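Bon, je sors du concert de Lurix au Heffernan et il faut que j'en parle à quelqu'un, donc ce sera vous (désolée pour la longueur, j'ai pris le dernier bus et j'ai 19 arrêts devant moi) 1/

Déjà, la salle. 300 places, plafond bas, un bar minuscule au fond. Je l'avais vue en juillet dans un festival, sur une grande scène en plein air, et la moitié des nuances partait avec le vent. Ce soir on entendait ses doigts glisser sur les cordes !! 2/

Première partie : Eyvindur Østergaard, tout seul avec un harmonium et une pédale de boucle. Je ne connaissais pas du tout. Le deuxième morceau dure facilement dix minutes et je n'ai pas regardé mon téléphone une seule fois, ce qui chez moi relève du miracle 3/

Ensuite elle arrive et elle ouvre avec « Vutstead », le titre le plus lent du disque. Culotté ! Batterie aux balais, la basse qui entre au bout de deux couplets, et là toute la salle qui se tait. J'avais des frissons jusque dans les genoux 4/ 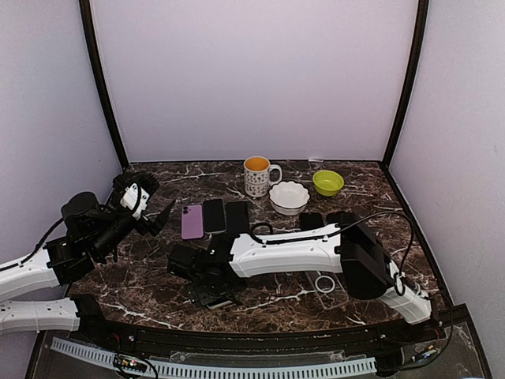
Mug à intérieur orange et bol blanc

Petit bémol quand même : « Zilell » jouée beaucoup trop vite. Sur l'album c'est une chanson qui traîne des pieds, c'est tout son charme, et là on aurait dit qu'ils avaient un train à prendre. Ma voisine de gauche a adoré, donc je suis peut-être juste pénible 5/

Par contre les 8 minutes de « Grand large » en rappel, avec Østergaard qui revient à l'harmonium et les deux voix l'une sur l'autre… je veux un enregistrement. Je paie. Prenez mon argent 6/

D'ailleurs en rentrant j'ai cherché Østergaard en ligne : 1 583 abonnés. C'est tout ?? Allez l'écouter, commencez par l'EP à pochette bleue, le dernier morceau surtout, au casque et dans le noir 7/

Prochaine date le 9 novembre, même salle, il restait des billets au guichet. J'y retourne, évidemment. Si quelqu'un veut m'accompagner, je serai côté gauche, près de l'enceinte, avec mes bouchons d'oreilles de mamie 8/8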